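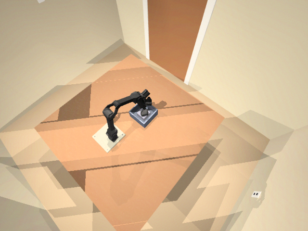 Sim notebook, grasp scoring — July, afternoon

Picking up from last week's entry on the bin task. Goal for today was to settle whether the contact-window score is good enough to replace the plain lift check for the Mumcombe set, or whether we keep running both and live with the extra time.

Quick recap for anyone reading this cold. The lift check marks a grasp as good if the object is above the bin rim at the end of the episode. It's cheap, and it misses two things we care about: grasps that hold by one fingertip and would drop on the real arm, and grasps where the object gets wedged against the bin wall and dragged up. The contact-window score looks at the stretch just after the fingers close and before the arm starts to rise. If both fingers keep contact for the whole window and the object's orientation stays within 8 degrees of where it started, it passes. The arm doesn't need to lift at all, so the episode can be cut short.

Setup

Same room and same arm as before. Base plate position unchanged, bin up and to the right of it from the default viewpoint, so the arm has to reach across the gap. I left the translucent panels switched on in the viewer. They make the right side of the platform hard to read, but turning them off means reloading the whole layout and I wanted to keep the session going.

Object is the dark irregular one from the Perodura folder. It's the awkward one of the lot, with no two parallel faces, and at the default zoom it's only the size of the fingertips, so watching by eye tells you very little. I stopped trying to judge grasps from the viewer and went off the logs.

Physics step left at 2 milliseconds. Friction on the fingertips is the Wongsuwan value, same as the July baseline. I did not touch the bin friction, which is still the old number and probably too high. See the to-do list.

Run 1

1585 episodes, randomized start pose for the object, top-down approach only. Lift check and contact-window score both logged on every episode so they can be compared one for one.

The two scores agree on most of it. Where they disagree, they disagree mainly in one direction: lift says yes, window says no. I expected that. I went through 80 of those by hand, replaying each at slow speed with the contact points drawn in. Notes from the replays:

— The largest group is wall drags. One finger has the object and the bin wall is doing the other finger's job. The object rides up the wall and clears the rim, so the lift check is happy. On hardware I'd call every one of these a fail.

— Next largest is late grips. The fingers close, the object rolls, and it ends up seated properly during the lift. The window score fails these because of the rotation. I'm less sure they should fail. The final grip looks fine, but it depends on the object rolling the right way, and a small change in friction would break it.

— A handful I can't explain. Both fingers in contact the whole time, hardly any rotation, and the window score still says no. See below.

Contact dropouts

Those last ones turned out to be a logging problem. The contact flag goes false for a single physics step and comes straight back. The object hasn't moved and the force on the finger is steady on either side. It looks like the contact point jumps from one facet of the collision mesh to the next, and for one step the solver reports neither.

Tried two fixes. First was to smooth the collision mesh, which did get rid of the dropouts but also changed the shape enough that the object settled differently in the bin. Not acceptable, as we'd lose comparison with everything logged before. Put the old mesh back.

Second fix was to ignore a dropout if it lasts one step only. Reran the unexplained episodes from their saved seeds and they all pass now. Checked the wall drags as well, to be sure I hadn't let those through, and they still fail. Keeping this one. It's in the Muvik branch with the option on by default.

Run 2

Full repeat with the dropout fix, same seeds. Agreement between the two scores is a bit better, and all of the change comes from the group above. Nothing else moved, so I'm fairly comfortable the fix is doing only what it's meant to.

Time per episode is a good deal shorter when the lift is skipped. I haven't written down a figure because the machine was also rendering for part of the run and the timings are no use. Needs a clean run with the viewer closed.

What I think so far

The window score is a better label for this object and this bin. I don't want to claim more than that yet. All of it is top-down approaches and one gripper, and the object is small next to the fingers. With something longer I'd expect it to tip when lifted, and a score that never lifts can't see that. For long objects we may need a short raise after the window, just enough to get the weight off the bin floor.

The 8 degree limit is also a guess carried over from the first version. Changing it moves the late grips from one side to the other and leaves the wall drags alone, so the choice comes down to what we want to call a late grip. I'd sooner keep it strict until there's some hardware data to compare with.

One odd thing to record. With the bin where it is, the elbow sits quite high and the forearm comes down at a slant to the wrist. Grasps toward the far wall of the bin have the wrist near the end of its comfortable range, and more of the wall drags are on that side. Could be the reach, could be the wall friction. Can't separate them with today's data.

To do

Lower the bin friction and rerun with the same seeds.
Move the bin closer to the base plate and see if the far-side wall drags go down.
Timing run, viewer closed.
Tag late grips as their own category in the log so they can be counted either way.
Try the window plus short raise on the long pieces in the Mumcombe set.
Turn off the panels next time the layout is reloaded.

Logs and seeds for both runs are in the shared folder under contact-window. The hand-labelled replays are in the same place, with my notes in the last column. If you disagree with a label, add yours beside it and leave mine in.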